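Bevow Heated Knee Wrap, three weeks in

My knees are 52 and the rest of me is younger, or so I tell people. After 21 days with the Bevow wrap strapped to the left one, I can report that it gets warm, it stays warm for a whole episode of anything, and it makes me look like a retired goalie.

The low setting is pleasant. The high setting is for people who hold a grudge against their knee. Stiffness on the stairs is better in the mornings, no different by night.
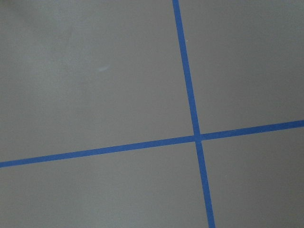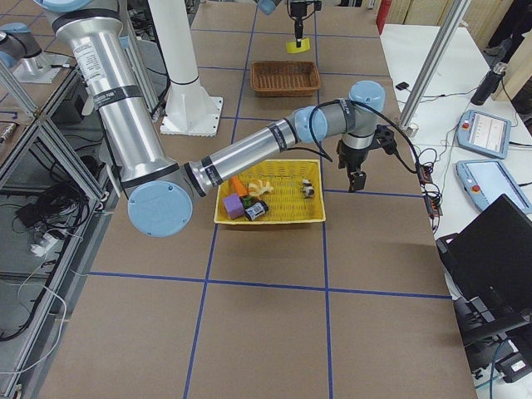

Blue tape lines, close up and across the table.

Gripes: the Velcro eats socks, and the manual spends 21 pages telling me to see a doctor. I did. Dr. Alvarado said heat was fine and walking was better, so thanks for that.

I'd buy it again, on sale. The Hullus wrap is cheaper but slides down to the ankle, where I have no complaints.

Dardo Orellana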